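O caderno azul e a arte de escrever as coisas à mão

Faz tempo que eu queria escrever sobre cadernos, e fui adiando porque me parecia assunto pequeno demais para um post inteiro. Mas em março terminei o meu caderno de receitas, o azul de capa dura, e quando cheguei à última página fiquei ali sentada na cozinha com ele na mão, um pouco comovida, confesso, e percebi que tinha muito mais a dizer do que imaginava.

Esse caderno durou 15 anos. Comprei numa papelaria chamada Zirkis, que ficava perto do meu primeiro apartamento e que hoje é uma loja de capinhas de celular (fiquei triste no dia em que vi a placa nova, e nem era freguesa tão assídua assim). Era o caderno mais caro da prateleira e eu ganhava muito pouco na época, de modo que fiquei dando voltas na loja um tempão antes de criar coragem. A primeira receita que anotei foi a de arroz de forno da minha avó, ditada por telefone, com ela dizendo "um tanto de queijo" e eu perguntando quanto era um tanto, e ela respondendo, já meio impaciente, que era o que tivesse na geladeira. Está lá até hoje, com a minha letra caprichada de quem estreia caderno: um tanto de queijo.

São 105 receitas ao todo. Eu nunca tinha contado, mas resolvi fazer um índice antes de guardar o caderno e fui numerando a lápis, no cantinho de cada página. Vocês não imaginam a viagem que é isso! Tem receita que eu fazia toda semana e esqueci completamente que existia, como uma sopa de abóbora com gengibre que me acompanhou num inverno inteiro de gripe. Tem receita copiada de embalagem, receita copiada de novela, receita que claramente deu errado, porque escrevi NÃO embaixo, sublinhado duas vezes, sem mais nenhuma explicação. Era um pudim. Até hoje não sei o que aconteceu com aquele pudim.

O que mais me pegou foi a letra. A gente não repara, mas a letra vai mudando com a vida. Nas primeiras páginas ela é redonda, toda certinha, com título de caneta vermelha. Depois vem uma fase apressada, que coincide com o emprego em que eu saía de casa às seis da manhã, e as receitas viram quase telegrama: "frango, limão, forno alto, olhar". Olhar o quê, minha filha? Mas eu sabia, na hora eu sabia. E lá para o fim ela volta a ficar comprida, com comentários na margem, sugestão de acompanhamento, o nome de quem gostou. Acho que envelhecer é um pouco isso - voltar a ter paciência para escrever na margem.

Já tentei passar tudo para o computador, claro. Usei durante uns meses um aplicativo chamado Kakow, que uma amiga do trabalho me recomendou com muito entusiasmo, e não tenho nada contra ele. Achava a receita num instante, fazia lista de compras, até avisava quando era hora de tirar o bolo. Só que eu nunca me lembrava de nada do que tinha posto lá dentro. No caderno eu sei que a torta de palmito está do lado esquerdo, embaixo de uma mancha de café, depois do bolo de fubá. A mancha me leva até a torta. No aplicativo não tinha mancha nenhuma, e eu ficava digitando "torta" e recebendo uma lista comprida, toda igualzinha, e acabava fazendo omelete.
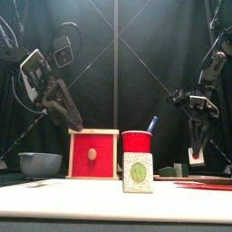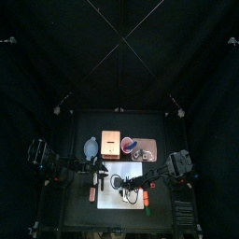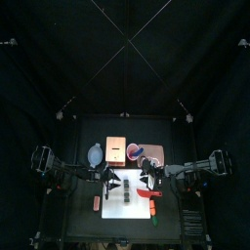
Dois braços pretos na primeira foto; na segunda, uma tigela azul-clara e uma caixa de madeira no fundo da mesa.

Mas voltando ao caderno. Quando ele acabou, eu tinha um problema prático, que era escolher o sucessor. Parece bobagem, mas se o próximo durar o mesmo que o anterior, é uma companhia longa, e eu não queria decidir de qualquer jeito. Fui a três papelarias. Numa delas só havia caderno com frase motivacional na capa, e eu não consigo anotar receita de feijoada embaixo de uma frase motivacional, desculpem, não sai. Na segunda encontrei um lindo, de papel grosso, que custava 38 reais e fechava com elástico, mas as folhas não tinham linha, e eu sem linha vou descendo, descendo, e quando vejo o modo de preparo está no rodapé.

Acabei comprando o meu na terceira, uma lojinha de Plondulport onde entrei só para fugir da chuva. A marca é Seol, eu nunca tinha ouvido falar. Capa verde, pautado, costurado de verdade, daqueles que abrem e ficam abertos em cima da pia sem a gente precisar pôr o saleiro em cima. A moça do caixa me perguntou se era para presente e eu disse que sim, e ela fez um embrulho com fita e tudo. Cheguei em casa e abri o pacote com a maior cerimônia, como se não soubesse o que tinha dentro.

E aí veio a segunda questão, que é a da primeira página. Quem gosta de caderno sabe do que estou falando. A primeira página dá um medo! Fiquei uma semana com ele fechado na bancada, esperando uma receita à altura. Pensei em copiar de novo o arroz de forno, como uma espécie de bênção, mas achei que seria trapaça, o arroz já tem a casa dele. Pensei numa coisa grandiosa, um assado de domingo, um bolo de camadas. No fim, uma noite, cheguei cansada, refoguei um resto de couve com alho, joguei um punhado de farinha de milho e um ovo por cima, e ficou tão gostoso que peguei a caneta antes de lavar a louça. Ficou meio torto, e já tem um pingo de azeite no título.

Aproveito para deixar umas coisinhas que aprendi nesse tempo todo, caso alguém esteja começando o seu. Eu deixo sempre as 5 primeiras folhas em branco para o índice (no azul não deixei e me arrependi amargamente, tive que colar papel na contracapa). Escrevo de caneta esferográfica comum, que a de tinta bonita não resiste à primeira gota d'água. Anoto a data quando lembro, nem que seja só o mês. E não arranco página, nunca, nem a do pudim. Um dia ainda volto a tentar aquele pudim, e vou querer saber onde foi que eu parei, mesmo que a única pista seja um NÃO.

O azul está agora na estante da sala, entre o dicionário e um livro de plantas, e de vez em quando ainda vou lá buscá-lo, porque o bolo de fubá eu me recuso a passar a limpo. Se vocês também têm um caderno desses em casa, herdado ou começado do zero, me contem nos comentários como é que ele é. E se alguém tiver uma boa receita de pudim, daquelas que dão certo mesmo para quem já desistiu uma vez, pode mandar também, que o verde tem muita página.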